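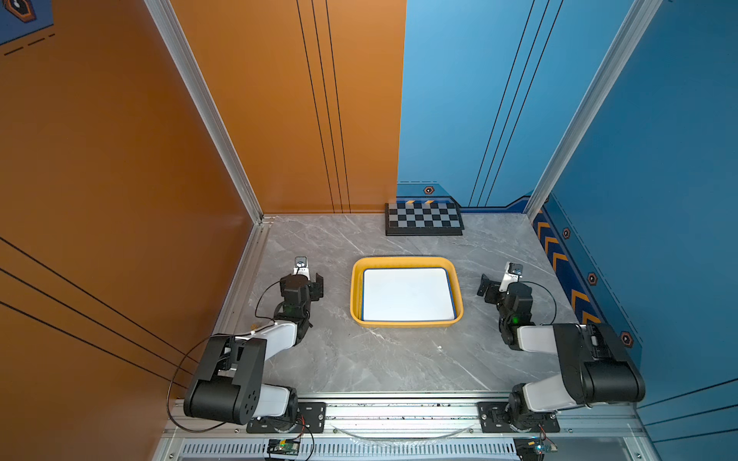 ヴォークヴィル蹴球団は、主将バフマン・サレヒとの契約更新に関する第七回協議を、2025年12月12日午前、クラブ事務局において開催した。議題は前回に引き続き、契約年数および出場給の算定方法であった。青い壁と橙色の壁が出会うところに黒と灰色の市松模様の板が立ち、その手前に、角の丸い黄色のトレーが置かれている。強化部長は、着席してからしばらくそれを見ていた。トレーの内側には白い板が敷かれていた。

サレヒ選手は代理人を伴わずに出席した。代理業務を受託するフィセル社からは、前夜、担当者の欠席を届け出る書面が到着していた。理由の記載はなかった。強化部長が協議の延期を提案したところ、選手は、本日で差し支えないと述べた。

クラブの提示は、契約期間を二年とし、三年目については双方の合意により延長できるとするものである。これに対し選手側は従前、三年の確定契約を求めていた。両案の隔たりは七月の第一回協議から縮小していない。その間、スキスポルト紙は移籍先として三つのクラブを挙げ、うち一つについては背番号まで報じた。当クラブは、そのいずれについても論評を差し控えてきた。

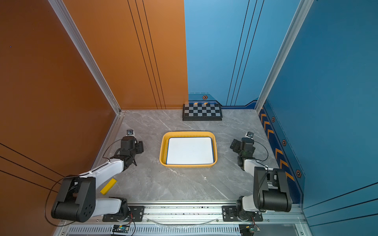 選手は提示書を最後の頁まで読み、条項の一つについて説明を求めた。第十三条、契約満了後の居住に関する規定である。選手寮に居住する者は、満了の日をもって退去しなければならない。法務担当がその旨を読み上げると、選手は、寮の裏手の練習場はどうなるのかと尋ねた。

「練習場は寮の附属施設に該当いたしますので、同日以降の立入りは認められません」

「朝だけでも、でしょうか」

法務担当は条文を読み返し、時間帯による例外は設けられていないと回答した。

サレヒ選手は十八歳で入団し、公式戦八十三得点を記録している。本拠地のアイドゥー競技場における初出場の試合では、観客は3,473人であった。この数字は年報に記載されており、選手はそれを正確に記憶していた。雨であったこと、後半の途中で照明が一基消えたことは、年報に記載がない。強化部長は当時、控えの守備選手としてベンチにおり、その両方を覚えていた。

強化部長は休憩を宣し、選手とともに廊下に出た。休憩中の発言は議事録の対象とならない。したがって、両名が窓際で何を話したかについて、クラブは記録を有しない。窓からは練習場の北側の芝が見え、霜が残っていた。書記は、扉の隙間から一度だけ笑い声を聞いたが、いずれの者の声であるかを判別できなかった。

協議は正午前に再開された。強化部長は第十三条に但書を加えることを提案し、法務担当はこれを手書きで余白に記入した。契約年数については合意に至らず、次回に持ち越された。選手は余白の但書にのみ署名し、ペンを返却して退室した。

書記は議事録の末尾に、継続協議、と記した。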